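How I Keep Game Show Night Running at My House

Posted February 19, 2018

We've been doing quiz night in my living room since the October my sister-in-law moved back to town, and by now I've made pretty much every mistake you can make with a folding table, a pile of index cards and a room full of people yelling answers. A few readers asked how I set it up after I mentioned it in the post about the snack trays, so I'm finally writing it all down. Grab a coffee, it's a long one!

First, the board. I tried a whiteboard and I tried sticky notes (they curl and drop off in the middle of round two, usually the expensive clues). What I use now is a piece of foam board with clear library pockets glued on in rows. Five categories across, five clues down. The cards slide in with the dollar amount facing out and you just flip them when somebody picks. Glue the pockets with rubber cement and let it sit overnight under a couple of heavy books. Hot glue works too, but it leaves bumps and the cards catch on them.

Write your clues on the unlined side of the card. I use a fat black marker so I can read them in lamp light without my glasses. If the ink bleeds through, put a second blank card behind it in the pocket and no one can peek from the couch - and believe me, Bello will peek from the couch.

Buzzers! We started out with bicycle bells and a desk bell, and the desk bell won every time because it was the loudest and I'd hear it first. Everyone needs the same sound-maker at the same distance. If you do buy the little electronic ones, pop the batteries out between games and keep them in a sandwich bag taped to the inside of the box lid. I lost a whole set to leaky batteries before I started doing that. White vinegar on a cotton swab will clean up a crusty contact if you catch it early, then wipe it with a barely damp cloth and let it dry with the cover off. 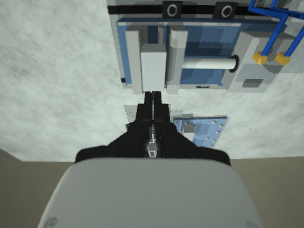 Now for scorekeeping, which used to be the thing that started all the fights. Give it to one person and let that person sit out the game. Rekha does ours, and she keeps a running column for each team with every single change written down, even the minus ones. Don't erase anything. Cross it out so you can still read it, and when Senthil swears he had 300 more than that, you go back up the column together and find it.

For the theme music I just use an old speaker from the kitchen. Put it on a folded dish towel, especially if it's sharing a table with the drinks, because the buzzing goes away and so does the rattling from the glasses. I cut the thinking music down to 24 seconds because the full thirty felt endless in a small room.

Writing your own clues takes longer than you'd think. I keep an envelope on the side of the fridge and drop ideas in whenever something pops up on TV or in the paper, so when it's my turn to host I've already got half a board. Read them out loud before the night. If you stumble over one, shorten it. And write the answer on the back along with anything else you'd accept, in pencil, so you can add the one that Dilek argues you into.

The final round is written answers, and for that you want something people can write big on. Dollar store picture frames with white paper behind the glass make great little answer boards! Dry erase marker wipes right off with a tissue. If you leave it on for a week and it won't budge, scribble over the old writing with fresh marker and wipe both off together. Rubbing alcohol gets the rest.

Storage is a flat under-bed box for me. Board goes in first, face up, then the frames with a pillowcase between each one, then the buzzers in the corner. Used clue cards get a rubber band and the date and go in a shoebox, so that I don't hand the same people the same state capitals twice. Ajith still remembers the repeat from two years ago and brings it up at dinner.

One more thing, on prizes. Keep them small and keep them edible. We did a gift card once and it got weirdly tense, and since then it's been a jar of lemon curd with a ribbon on it. The recipe for that is coming next time, once I've worked out why my last batch went grainy.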